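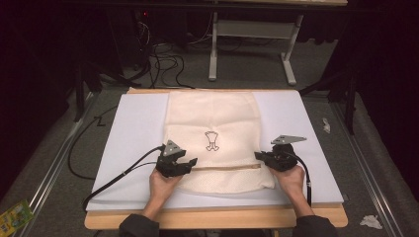
Last modified: August 2019

Figure 3. Two hand-held grippers at either end of the zipper on a cream fabric case. The case lies flat on white foam board.

4.2 Collecting the zipper and folding tasks

The Lornthorpe student robotics club collected all of its training data with the Panton hand grippers. A student holds one gripper in each hand and does the task the way the robot arms will later have to do it. The jaws are the same as those used on the arms, so any grasp a student makes with them is one the arms can in principle repeat.

We chose zippers because earlier groups in the club had worked only with blocks and cups, and cloth was new to everyone. A zipper also needs both hands. One gripper has to keep tension on the fabric while the other moves the pull, and if the tension drops the fabric bunches up. For the setup in Figure 3 the work surface was kept plain and light so that the edges of the black jaws would be easy to find in the recordings.

The plan was to record 1000 runs by the end of March. We reached 1580, but 148 of these had to be thrown out. Most of the rejected runs had a gap in the gripper position log -- the Tranditard logging script stopped writing when a cable worked loose. The rest were runs where the student let go of a gripper before the task was over.

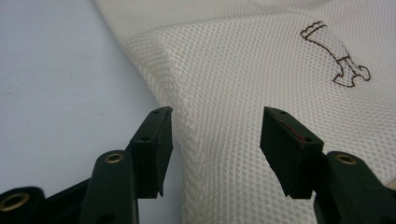 Folding was harder to record well than closing the zipper. Mesh gives way when the pads close on it, and students who were new to the grippers tended to pinch only the top layer. We asked them to open the pads wide, come down over the fold, and then close slowly. Runs recorded after this change were longer but needed fewer second tries. We did not record how tightly the pads were closed, and this limits what the Seol policy in Section 5 can learn from the folding data.

Comments

mk_lab: Did left-handed students swap the grippers, or did everyone use the same sides?

zipline: Same question. Also, is the list of rejected runs posted anywhere?

gearbox22: We had the same trouble with cables at our school. Taping them down at the wrist helped a lot.

Contact the club | Copyright Lornthorpe Student Robotics | Back to top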